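Renting a Storage Unit at Seidel Street: Frequently Asked Questions

Print this page | E-mail this page
4 minute read

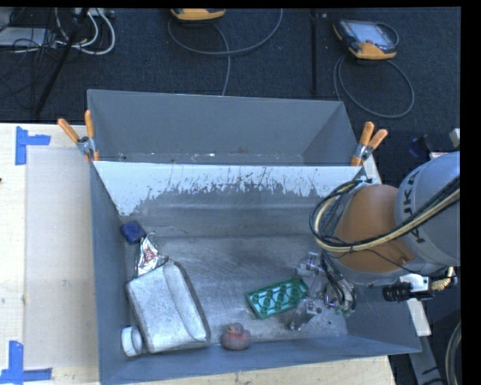

Grey metal bins, one behind the other.

These are the questions we get most often at the front desk. If yours isn't covered, call the office or stop by between 8 a.m. and 6 p.m. and ask for Noeline Wihongi or Corey Kingi.

What sizes do you have?

We rent lockers, small units, medium units and large units. A locker holds a few boxes and a suitcase. A small unit holds the contents of a studio apartment if you stack carefully. A medium unit suits a two-bedroom apartment, and a large unit will take most of a house, including appliances. There are 91 units in the main building and a row of drive-up units along the back fence.

If you can't decide, make a list of your furniture and bring it in. We would rather spend ten minutes on the list than have you rent the wrong size and move everything a second time.

How long do I have to rent for?

The minimum is one month. After that the agreement runs month to month. You can leave whenever you like, but we need two weeks' notice in writing. An e-mail counts as writing. A voicemail does not.

Do I get money back if I leave in the middle of a month?

Yes, as long as you gave notice. We refund the unused days to the card you paid with. Refunds are sent out after the unit has been emptied and swept and your lock is off the door.

Is there a deposit?

The deposit is $300 for a large unit and less for the other sizes. Lockers have no deposit. You get it back when you move out unless there is damage or something has been left behind.

When can I get in?

The gate opens at 6 a.m. and closes at 10 p.m. every day of the year. Your gate code works at any time between those hours. If you are still inside at closing, the exit gate will open for you, but the hallway lights go off. Please don't share your code. If someone else needs to get in, add them to your agreement and we'll give them a code of their own.

Do I need to bring my own lock?

Yes. You can use any lock that fits the hasp, though we recommend a disc lock. We sell them at the desk if you forget. We don't keep a copy of your key. If you lose it, Flynn Pearce can cut the lock off for a fee, but you will need to show photo ID and be named on the agreement.

Are the units heated?

The main building is kept above freezing in winter and has fans running in summer. It is not full climate control. The drive-up units are not heated at all, and in February they get as cold as the parking lot. Don't put a piano, oil paintings or vinyl records in one.

What can't I store?

- Gasoline, propane, paint thinner or anything else that burns easily
- Food of any kind, including pet food and birdseed
- Plants and animals
- Tires, more than one set
- Anything stolen or illegal

Lawn mowers and generators are fine once the tank has been drained. Rinse garden tools before they go in, and let them dry.

Should I use cardboard boxes or plastic bins?

Both work. Cardboard is cheaper and stacks well if all the boxes are the same size, but it goes soft if it sits on a damp floor, so put a pallet under it. We have pallets to borrow behind the office. Plastic bins with tight lids are better for clothes and bedding. Metal bins are good for tools and hardware - just watch the weight, and keep them at the bottom of the stack.

Whatever you use, label two sides and the top. Leave a narrow path down the middle of the unit if you expect to go in and out.

How do I keep a mattress clean?

Use a mattress bag and store it flat if you have the room. A mattress stored on its side will sag over a long stay. Don't stack boxes on top of it.

Is my stuff insured?

Not by us. Our insurance covers the building only. Many home and renters policies extend to things in storage, so check yours first and bring a copy of the page that says so. If you have no coverage, we can sign you up for a plan at the desk.

What happens if I pay late?

Rent is due on the first of the month. There is a grace period of six days. After that a late fee is added and your gate code stops working until the balance is paid. If you know you are going to be late, call before the due date and ask for Aroha Tawhiri. She handles billing and can usually set up a payment plan.

Can I run a business from my unit?

You can store stock, samples and files. You can't work in the unit, meet customers there or plug anything in. Deliveries can be left at the office if they are under four boxes and you have told us they are coming.

Do you rent trucks?

No. We have hand trucks and two flat carts, free to use. Please bring them back to the front entrance when you're done - the elevator is not a parking spot for carts.

Shared 6 times | 4 comments
Print this page | E-mail this page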